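墙面翻新小贴士：乳胶漆墙怎么补、怎么刷

墙漆用了几年，开关旁边发黑，沙发背后蹭花，这些地方多数不用整屋重做。先分清是脏、是掉粉还是开裂，再决定动手的范围。

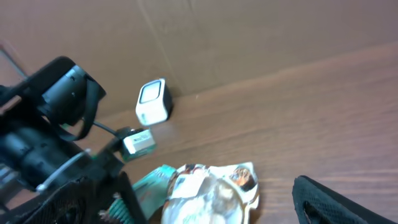
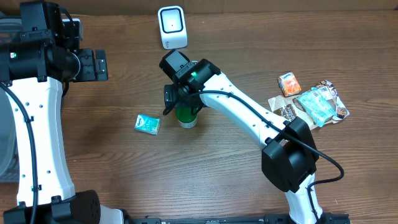 一、先试后擦
用湿海绵在门后或柜子侧面擦一小块，等干了再看。颜色没变、海绵上不带漆色，说明漆膜还结实，可以加一点中性洗洁精整面擦。从下往上擦，脏水不容易留下流痕。擦完换清水再过一遍。海绵上带下颜色的，不要再擦，直接进入修补。

二、铅笔、蜡笔和油印
铅笔印用白橡皮轻轻擦。蜡笔印先用吹风机低温吹软，拿厨房纸按压吸走，剩下的再用洗洁精处理。厨房墙上的油印洗过以后如果还泛黄，要先涂一层封闭底漆，不然新漆盖上去过一阵又会透出来。

三、补钉眼和小坑
拔掉钉子后，把翘起的边用刮刀背压平。腻子调到牙膏那样稠，填进去略高出墙面。小钉眼一遍就够，深的坑分两遍填，头一遍干透再上第二遍。干后用240目砂纸打平，手摸过去没有台阶为止。打下来的粉要用半干的布擦净，粉留在墙上会让漆起皮。

四、裂缝
发丝一样的细缝，扫一点稀腻子就能盖住。宽一些的，用刮刀把缝口铲成V形，清灰，填缝，再贴网格带，外面薄批一层。贴带的宽度要盖过裂缝两侧。裂缝每年都在变宽的，先找人看墙体，不要急着刷漆。

五、配色
旧漆桶盖上的色号要抄下来，写在配电箱门内侧最方便找。我家客厅那面是1025号暖灰，当时没记，后来翻了半天发票。即使色号对，新漆和晒了几年的旧漆也会有差别，所以补漆最好从墙角刷到墙角，整面一起刷。只补一小块的话，边缘用半干的短毛滚筒向外虚滚。

六、用量和工具
16平方米的墙刷两遍，买小桶装通常够用，具体看桶身上标的涂布率。深色盖浅色省漆，浅色盖深色往往要多刷一遍。美纹纸贴好后用指甲沿边压实，第二遍漆还没全干时就撕，角度放斜，慢慢拉。滚筒中途休息用保鲜膜包紧，隔天还能接着用。

七、天气
梅雨天不刷。我一般放在10月，开窗通风，又不会太干。墙面摸着发凉发潮的，先除湿再开工。漆面表干以后不要马上把柜子推回去，至少留一掌宽的空隙，过一周再靠墙。

八、剩下的漆
剩漆倒进干净的玻璃罐，装得越满越好，盖口垫一层保鲜膜再拧紧，放在不会结冰的地方。罐身写明房间、色号和开桶日期。再用时闻到酸臭味，或者搅不开，就不要往墙上刷了。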